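Grocery task notebook, Geltham student robotics
February 22, 2023

Writing this up before I forget it all, because last time I left it overnight and Brijesh had to remind me which grip setting we ended on (I had written down the wrong one, sorry Brijesh). Long session today, good session, feet hurt.

Plan going in was to spend the whole time on the basket. We keep wanting to jump ahead to the fun part, the shopping list and the picking and all that, and every single time the basket bites us. The Onville rules say the basket has to be in one hand before the first item gets touched, so if we can't hold a basket we don't have an entry. Simple as that.

Started with charging and the usual joint check. Left shoulder was a bit grumbly on the slow sweep, same as before. I logged it and moved on. If it's still doing it next time I want to open it up, and I want someone with smaller hands than mine to do it.

Then the teleop station. Brijesh Rawat drove first and I sat on the laptop. We have 25 saved episodes from the old layout and I'd love to keep them, but I think they have to go. The basket start pose moved when we changed tables and the policy trained on those episodes reaches for a spot where there hasn't been a basket for ages. It's kind of sad to watch! The arm goes out so confidently. Anyway, I moved the folder to the archive drive and did not delete it, so please don't yell at me.

Grip notes, for whoever picks this up:

The swing handle is still the hard part. If it's lying flat against the rim the fingers push it around and never get under it. If it's standing up even a little, we're fine. What Brijesh likes to do is come in from the side with the hand already half closed, nudge the handle up with the back of the fingers, then open and go in again. It looks fussy but he's much more consistent than I am. I just go straight down and hope.

Grip force at 300 on the slider felt too strong for me and I kept wanting to back off. Brijesh says leave it alone, the plastic can take it. We left it alone. I still want to try lower when he's not looking (hi Brijesh).

Wrist cameras: both streams up, no dropouts that I noticed. Exposure is a mess though. The one that faces the lighter side of the room blows out anything pale, and the gray basket is very much a pale thing. I turned auto exposure off, then on, then off again, and then I had to write down which one I'd left it on, which is OFF. Focus on anything really close is hopeless with these lenses and I don't think there's a software fix. We've talked about asking Dogbe for the short focus version. I'll write the email. I know I said that last time.

The episode counter is now at 151 for the new layout, including the bad ones. I haven't gone through to tag the bad ones. That's a couch job.

One thing I want to argue about at the next meeting: do we record the walk up to the table or not? Right now we start recording with the robot already parked, and it saves a ton of time, but at Fernivthorpe we won't get to choose where it parks to the nearest inch. I'd vote for recording a few sloppy starts on purpose. Brijesh thinks that pollutes the set. We went back and forth on it through the whole snack break and got nowhere, so I'm putting it here so that other people have to have an opinion too.

Grabs from the head and wrist cameras:
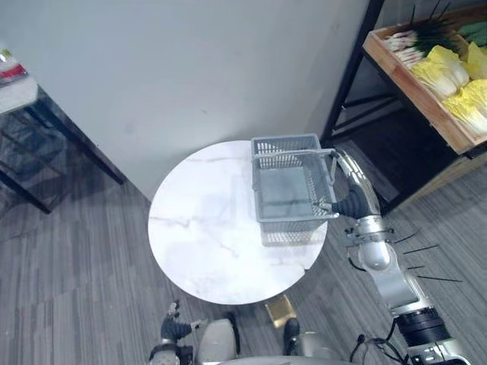
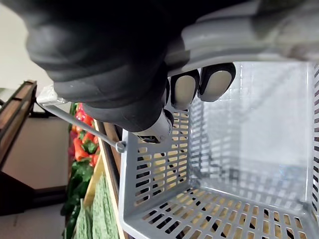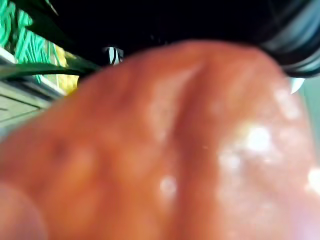 Next up is the label file. I changed "basket_hand" to just say left or right, because the old names were from when we thought we'd only ever use one side, and now half the scripts want one thing and half want the other. If your script falls over with a key error, that's me. Pull the latest and it should sort itself out. If it doesn't, come find me.

Also swapped the order of the cameras in the viewer so head comes first. I got tired of squinting at the little tile in the corner. There's a setting to put it back if you hate it.

Battery swap took nine minutes, and we can't have that on competition day. Most of it was hunting for the hex key. I've tied the hex key to the cart with string. Please leave the string on.

Things I'd like done before the April practice run at Fernivthorpe:

Tag the bad episodes (me)
Left shoulder noise, open it if it's still there (anyone, small hands)
Email Dogbe about lenses (me, really this time)
Try the side approach with somebody other than Brijesh driving, so we know if it's the method or just him
Decide about the sloppy starts
Retrain on the new layout only, overnight, and check the disk has space first

That last one because I filled the disk two weeks ago and lost a whole night of training, and I'm still a little sore about it. The archive drive has plenty of room now, so move your stuff there if you're not using it.

Brijesh wants to add a second basket with a stiffer handle, to see if the policy learns the handle or just learns that one basket. I like it, but I'd hold off until the retrain is done or we won't know what changed. He's going to bring one in anyway, I can tell.

Laptop is back in the cabinet, both batteries are on the charger, and the log from today is in the shared folder under grocery/new_layout. My handwriting notes on the exposure stuff are taped inside the cover of this book.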